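Arurberg desktop sorting trial

The Arurberg desktop sorting trial is a tabletop procedure for comparing robot grippers on small household and office objects. It was drawn up by Sayaka Matsuda at the Katayama laboratory in Plaltau and is used mainly with two-arm stations. The trial scores the gripper and its controller together; results for a gripper alone are not reported.

Setup

The work surface is white and carries a bottle, a bowl with bread, a mesh pen holder and a basket. Long thin objects such as pens and rulers are the main test items, as small errors in finger height or angle are enough to spoil a grasp.

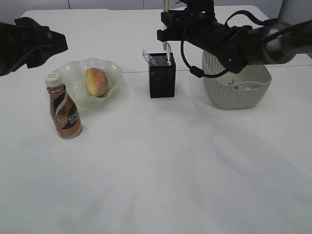

Why is a pen holder harder than a flat table? The walls of the holder limit how far the fingers can open, and neighboring items shift when one of them is touched.

Each arm starts from a fixed rest position. An attempt ends when the item is released in the target area, when it is dropped, or when the controller stops on a force limit.

Finger types

Two finger types are normally compared. Slender rigid fingers fit between closely packed items but tolerate little sideways error. Wide soft fingers spread the load over a larger area - useful on bottles and bread - and need more clearance on both sides.

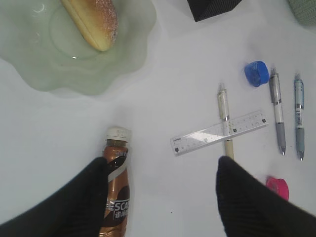
Clearance is measured at the fingertip with the gripper fully open. Crossed items, such as a ruler lying over a pen, are scored as a separate class, and the upper item must be removed first. Clear plastic is also recorded separately, as depth cameras often return gaps or false distances on it.

Results

The first full series used the Fostico controller and comprised 2266 attempts. Of these, 1708 were scored as complete. A further 177 were excluded after a calibration fault in the wrist camera.

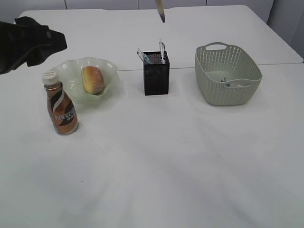
This page was last changed on Sunday, June 6, 2021.

Criticism

Kanako Kubo has argued that the fixed rest position favors short arms, and that three retries per item hide differences between controllers. A revised scoring sheet, issued in April, lists first attempts in their own column - the retry limit was kept.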